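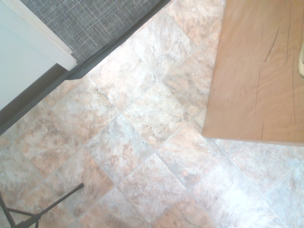 From: Ramil Evangelista
To: Stonditz family caregivers list
Subject: Re: Overnight aide keeps changing

Hi Eoin,

I'm answering on the list because two other people wrote to me privately with the same question. Your message is quoted in pieces so I can go through it in order.

Eoin Mac Giolla wrote:

> My father has had home care through Plotel since the spring. The
> daytime aide is the same woman and he likes her. Overnight has been
> five different people since September started. He wakes at 2 or 3,
> does not know who is in the hallway, and gets upset.

We had this with my mother last year, also with Plotel. The daytime staff and the overnight staff are scheduled by two different offices. The day coordinator can't change anything overnight, and if you leave a message with her it may sit there. Ask for the overnight scheduling desk by name. They pick up after 4 in the afternoon and hardly ever before that.

What you want to ask for is a "primary pair." It means two aides who split the week, plus one named backup. They won't offer it to you. I had to ask twice, and then it took three weeks to set up. After that my mother saw the same two faces except when somebody was sick. She still woke up, but she went back to bed sooner.

> The contract says we get "consistent staffing where practical." Is
> that worth anything?

Not much in my experience. I would get the pair arrangement written into the care plan, which is reviewed separately from the contract. If it's in the care plan, the nurse supervisor has to note it each time they send someone else. We had four of those notes in one month and I used them when I asked for a credit.

> They also want to move him from eight hours overnight to ten, and
> the price goes up by $192 a week. I don't object to the money if he
> needs it but I can't tell if he does.

Ask to see the overnight log before you agree. There should be a sheet for each night with the times he was up and what was done. If he is settled by 6 every morning, the added hours at that end won't do much for him. If he is up and walking at 5:30 and the day aide doesn't come until 8, that is a different matter. In our case the gap was in the evening, between supper and when the night person arrived, and we moved the start time instead of adding hours. Our bill went from $488 to $476 because the later hours had been at the higher rate. You may not get the same result, as they've changed the rate sheet since then.

> Has anyone used Lultari instead?

We looked at them. The intake visit was thorough, close to two hours, and the woman who came spent most of it talking with my mother and not with me. They wanted a deposit of $2000, refundable with 30 days' notice, and at the time they had no overnight aides on our side of the river. That was last winter, so please call and ask again. I think Denise on this list has used them for daytime respite. Denise, if you're reading, please say how that went.

The other name I hear is Hứa, which is a small family agency. They only take clients by referral and they don't do dementia care overnight unless there is also a relative in the house. If you or your sister are sleeping there anyway, it may be worth a call.

> Anything that helps with the waking itself?

I'm not a nurse, so check with his doctor, particularly if the waking is new or has gotten worse quickly. With my mother they looked for a bladder infection first and then went over her pills. One of them had been moved from morning to evening by mistake when the pharmacy changed the packaging.

Beyond that, these are the things that helped us:

A night light in the hall and one in the bathroom, both left on all night. The motion kind startled her.

The aide wears the same color top every night. We bought three blue ones and kept them at the house. Plotel had no objection.

A card on the nightstand with the aide's first name and the words "staying here tonight until morning." We changed the name when the shift changed. She couldn't always hold on to it, but she would pick it up and read it.

No correcting her about the time. If she said it was morning, the aide offered her something warm to drink and sat with her a few minutes. Arguing about the clock kept her up for an hour.

Have the night aide come 20 minutes early the first week, while the person he knows is still there. We paid for the overlap ourselves. I would do that again before anything else on this list.

The caregivers' call is Monday at 7 in the evening, same number as before. If you can make it, bring the care plan with you and we can look for the section where the staffing language goes. On ours it was the second to last page, under "preferences," and I missed it the first time.

Ramil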